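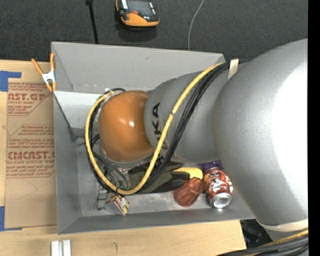 5.2 Picking when the arm hides the view

We come now to the part of the study that gave us the most trouble, and, we will admit, the most pleasure. Up to this point every result has rested on a comfortable arrangement: the arm stays out of the way, the camera takes a clean look into the bin, the planner chooses a grasp, and only then does the robot move. That works well for things that stay put. In a pile, though, the first touch often shifts the neighbors, and a grasp chosen from the clean look may no longer be a good one by the time the fingers get there. We wanted to know how much could be gained by letting the system keep looking while it reaches, even though the arm itself then blocks a large share of the view.

Figure 6 shows how hard this can be. The camera is fixed and the KUKA arm comes in from the right, so that its forearm, wrist and cables lie across much of the right half and center of the bin. The red can is still easy to make out on its side, but a purple object just above it is mostly lost under the forearm, and the glove disappears in part beneath the loop of cable that hangs around the wrist. Our earlier model, Lokley, treats every pixel in such a view as equally worth trusting. Its successor, Heo, does not. It first works out which parts of the view belong to the arm, using the joint angles and a rough shape model, and then fills in what it believes lies behind them from the last clean look.

The rigid parts of the arm are easy to account for. The cables are another matter. They swing and sag with every change of the wrist, and no joint angle will tell you where they are. We spent a good part of August trying to model the cable loop as a chain of short links, and the result was slow and not very good. In the end we took a simpler road and trained a small network to mark cable pixels directly, with a generous margin on either side. The margin costs us some useful view of the objects, but a pixel wrongly thrown away does much less harm than a bit of yellow cable taken for the edge of a carton - a mistake that Lokley made often enough for us to grow rather fond of spotting it in the logs.

All trials in this section were run on the Rikbridge cell with the Fovik object set, which mixes soft, hard, shiny and crumpled items. Before each attempt the bin was refilled and stirred by hand. The arm then took a clean look, began its reach, and was allowed to correct its grasp up to 2 times on the way down. An attempt counted as a success only if the object was lifted clear of the rim and held there until the operator called the result.

Out of 189 attempts, Heo succeeded in 132. We went back through the recordings of the failures one by one, and most of them fall into a few familiar kinds. The largest share came from soft items, where the fingers closed on a fold that slid out again during the lift. Others came from objects resting against the sloping walls, where a late correction pushed the gripper toward a pose it could not reach in time. In 9 attempts the corrected grasp was clearly worse than the original one, and simply trusting the clean look would have been wiser. These cases share a pattern: the target was almost fully hidden, and the model filled the gap with an object that had already moved.

This suggests a plain remedy, which we take up in Section 5.3. The system should know how old its belief about each part of the bin is, and it should lean on that belief less as the reach goes on. A second camera on the far side would help as well, of course, and readers who have room for one should by all means use it. Our interest here was in how far a single fixed view can be stretched.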